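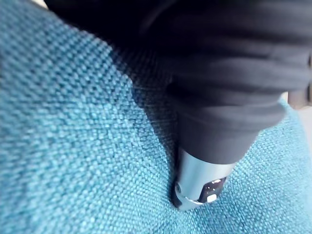 Setting Up the Marolent Contact Probe for Upholstery Checks

These instructions are for customers of the Marolent inspection service who have taken delivery of the probe kit and intend to run it on seat cushions and other padded goods. Please read the full page before powering the arm.

Before you begin

The kit contains the probe, one fabric sleeve, a mounting plate and a calibration pad. Arms must be running controller release 1185 or later. Sites on an older release should contact Aurel Marinescu at the Starnetcombe office to arrange an update.

Fitting the sleeve

1. Switch off the arm and wait for the status light to go out.
2. Slide the sleeve over the gripper, closed end last, until the metal tip is fully exposed.
3. Smooth the cuff by hand. Folds higher up the sleeve are acceptable. Folds that reach the tip are not.
4. Check that the sensor window on the tip is clear of lint. Wipe it with the dry cloth only.

Running a check

1. Place the cushion on the work surface with the side to be tested facing up.
2. Jog the arm until the tip is above the first test point, away from seams and piping.
3. Select Soft Goods and set the force limit to 300 grams. Loosely woven covers should be started at 100 grams.
4. Press Touch. The tip will descend until it meets the cloth, hold, and record a reading.
5. Raise the tip fully before moving to the next point – dragging it across the weave can pull yarns.

If a reading is refused

Error 2099 means that the tip met the surface at too steep an angle. Choose a flatter part of the cushion, or tilt the wrist to match the curve, and repeat the check.

Service and pricing

The kit is offered on a monthly plan that includes replacement sleeves. Training sessions are held at Ham each Wednesday. Places may be reserved through Despina Ciobanu.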